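How to clear a tiled hallway and get a wash on before lunch

By Saeed Ghasemi

Every hallway in Prekdale ends up doing three jobs: cloakroom, bike shed and laundry. Mine has held out against tidying since January. Set aside 24 minutes and don't sit down.

Step 1. Start with the floor
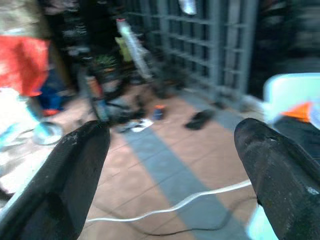 Small stuff goes first, and you should get down low for it, however your knees feel about that. From standing height a floor looks nearly respectable. Down at tile level you meet the lone black slipper, the little blue container with the orange lid and a crumpled bit of white something that has plainly settled in. Lift any cables before you sweep. I once swept first and brought down a lamp.

Step 2. Shoes, then clothes

Pair what you can and line the pairs up by the gate. Singles get a week's grace. Turn upside-down shoes the right way up, if only for morale. 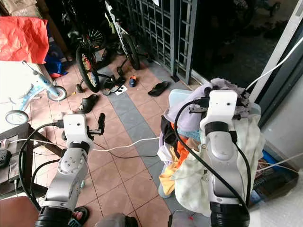
Page last changed: Thursday, May 14, 2026

A heap on top of a plastic container is still a heap, I'm afraid. Take it apart from the top. Lavender and orange shouldn't share a first wash, and a cream towel should keep well away from both. Check pockets. My Kudo bus pass has been through at 300 spins a minute, or felt as if it had.

Step 3. Load up

Lid up, any plastic wrap well out of the way, then one item at a time. Leave a hand's width at the top of the drum.

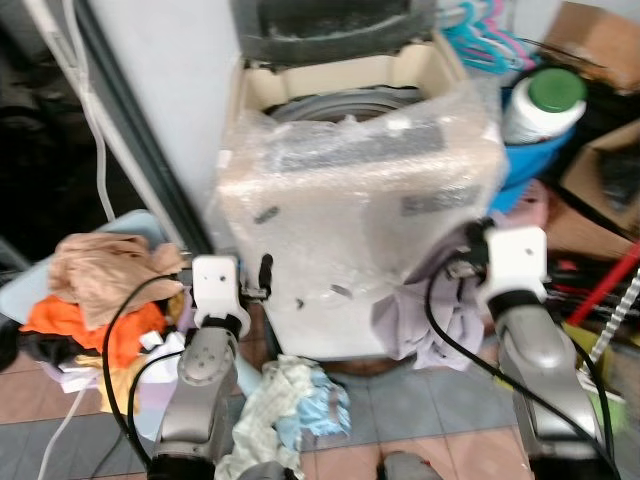
Top-loader with the lid raised, lavender-grey cloth still to go in.

Shut the lid, set it going and put the bikes back against the wall. Next page: drying indoors in Trarkomville weather.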